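Flakum knitting

Flakum knitting is a tradition of plain woollen handwork associated with the coastal parish of Flakum and the neighbouring market town of Prurngate. It is known for dense, undecorated fabric in dark colours, used for both clothing and bedding. The name came into general use after the parish museum opened its textile room. 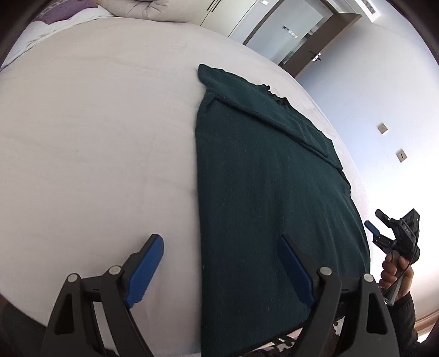
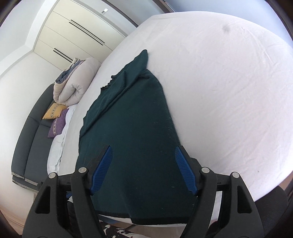
Dark green knit garment laid out on a bed (first picture); dark green fabric held over a bed (second picture).

Origins

Knitting in the parish grew out of the winter work of fishing households. Wool was bought at the Saturday market in Prurngate and spun at home. Most early pieces were made for family use, and few have survived, as worn garments were commonly unravelled and the yarn knitted again. Parish accounts record payments for stockings supplied to the almshouse, and these are the oldest written evidence of the craft.

Trade grew when the Brunton mill began to supply ready-spun yarn. Knitters were paid by the piece through an agent, who collected finished work every September. At its height the trade employed 200 outworkers, most of them women. The closure of the mill ended the agency system, and knitting returned to the home.

Materials and method

The traditional yarn is a 2-ply wool with a slight twist. The body is worked in the round up to the armholes, after which the front and back are knitted separately. Sleeves are picked up at the shoulder and worked down to the cuff, so that a worn cuff can be taken back and replaced. Bed covers are made in strips, normally seven to a full cover, and joined with a flat seam.

Finished pieces were washed in soft water and dried flat. They were stored folded, with the sleeves laid across the body, and were never hung.

Colour

Greens and blues predominate. The older greens were obtained by dyeing over a yellow ground with indigo, a process which gave uneven results and made it hard to match one batch with another. The Aguirre dye works later offered a fixed range of shades, of which "harbour green" was the most widely sold.

Study and revival

The first detailed study was made by Ásdís Stougaard, who recorded the methods of older knitters and collected 100 sample squares. These are held at Prurngate Museum, together with her notebooks. Her view that the strip-made cover came to the parish from further north has been questioned, and the matter remains unsettled.

Evening classes are held in Prurngate during the winter months.

See also: Brunton mill; Hand knitting; Indigo dyeing; Prurngate Museum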